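Ivby giveaway closes with 373 entries, winners get their boxes in June

Sunday, May 26, 2019

The spring giveaway of the Ivby baking blog closed last night at midnight, and 373 readers have sent a valid entry. Seven of them will receive a box of pancake and muffin mixes from Pinholm, the small mill which gave the prizes this year.

To enter, readers had to leave a comment under the giveaway post and tell which mix they would like to bake first. The lemon poppy seed muffin was the favorite by far. Buttermilk pancake came second, and the new oat and apple mix was mentioned more often than the mill had expected. One comment per household was allowed, and double comments were taken out before the drawing.

Each box holds four mixes, a paper booklet with recipes and a coupon for the Pinholm web shop. The coupon is good for one order and cannot be exchanged for money. Readers who do not eat wheat can ask for the buckwheat box instead, but they must say it in their reply to the winner's e-mail.
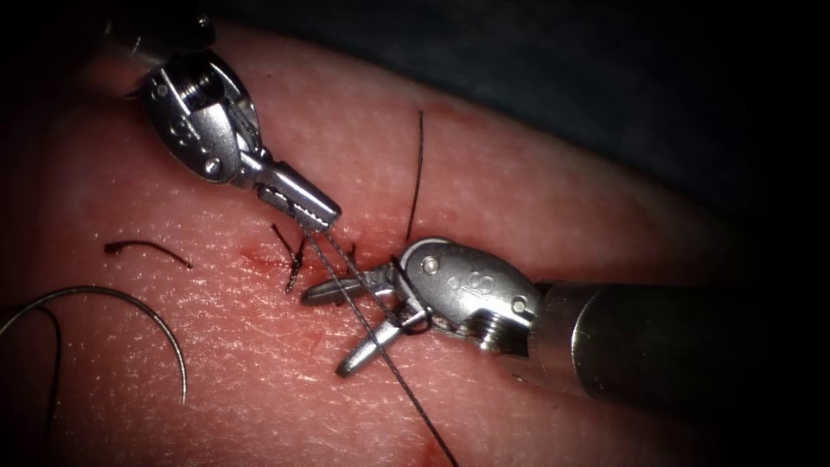
The winners are drawn by a random number tool and will get an e-mail from the blog. They have four days to answer with a mailing address in the United States. If no answer comes in this time, a new name is drawn — so please look also in your spam folder. Boxes are sent from the Grutden warehouse in the first half of June, and the shipping is paid by the mill.

The last giveaway, in March, was for a set of Foulkes cake pans and brought some 400 entries. It had only one prize, and several readers wrote afterwards that they would prefer more prizes of smaller value. The blog has followed this wish.

A new giveaway is planned for the fall, when the pie season begins. The prize is not decided yet. Suggestions can be left in the comments under this post, and readers who subscribe to the newsletter will get the rules one day before they appear on the site.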